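Merkesura door trials

The Merkesura door trials are a set of simulated robot tests in which a two-armed machine has to get through a closed or partly closed interior door. They are used to compare grippers, arm controllers and camera placements without the cost of breaking real ones. The trials were put together at Linmont by Gwendolyn Park and Valter Simões, and are best known for a success rate that other users have had trouble reproducing.

Background

Door opening was already a common exercise when the trials appeared. Most earlier versions used a fixed camera with a clear view of the handle and a single arm bolted in front of it. Park and Simões argued that this made the job too easy, and gave their robot only the view from its own head. The arms, the torso and whatever else gets in the way are left in the picture, and the controller must work around them.

The rooms are furnished, though sparsely. Critics have pointed out that the furniture has no bearing on the score and that a controller can ignore all of it. Supporters answer that it changes what the camera sees, and that a controller trained in a bare room often fails in one with a cabinet in it. Neither side has published a careful comparison.

Procedure

A full run consists of 300 attempts. At the start of each, the robot is placed at a random distance and angle from the door. It may push on the panel, pull on the edge or work the handle if there is one. An attempt counts as a success if the door passes a set angle before the time limit. Hitting the door with the torso is allowed, a rule that has drawn complaints from the start – a robot that simply leans on things can do rather well.

Grippers

Two hand designs are supplied. The first is a parallel-jaw gripper with boxy fingers, which is slow to line up but holds well once closed. The second is a slimmer gripper, the Kekana, meant for reaching into narrow gaps. Either can be fitted to either wrist, and mixed pairs are permitted.

The original report favored the Kekana and gave it a success rate of 79 percent. Rafferty Achterberg later reran the comparison at Skelumcombe and could not find a clear difference between the two. In his view the first result came mostly from pushing, a motion in which the shape of the fingers hardly matters. The jaws on either hand stayed open or shut through most of the attempts he reviewed, and in many of them were never commanded at all. It is hard to see how a test of that sort says much about gripping.

Park replied that the report had been about reach and had been misread. The word "grasp" appears in its title.

Camera and controller

The head camera is allowed to tilt and roll with the body. Steep angles are common when the robot bends or loses its footing, and floors and walls may then run diagonally across the view. Some controllers correct for this using the simulated balance sensor. Others are fed the raw view, and Arlo Lyons has suggested that these learn to follow large patches of color and know very little about doors. To check this he repainted the doors to match the walls, and scores for the raw-view controllers fell sharply. His test covered only one controller of each type, so the finding should be treated with some care.

Contact is another weak point. The simulator reports touch as a yes or no value, and a fingertip resting against a panel gives the same reading as a hard shove. Claims about "gentle" opening that rest on this signal alone can't be checked.

Transfer to real doors

A version of the trials using real doors was announced in April, with Soledad Obi in charge of the hardware. It has not produced published results. The simulated archive now holds 1292 recorded attempts, well past the 1000 first planned, but a larger archive does not settle whether any of it carries over to hinges that stick – or to doors hung slightly out of true.
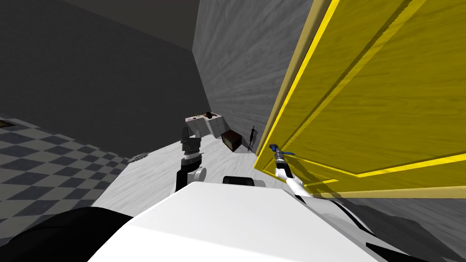

Simulated head-camera view during a door trial, with the right gripper at the panel's bottom edge and the left arm raised.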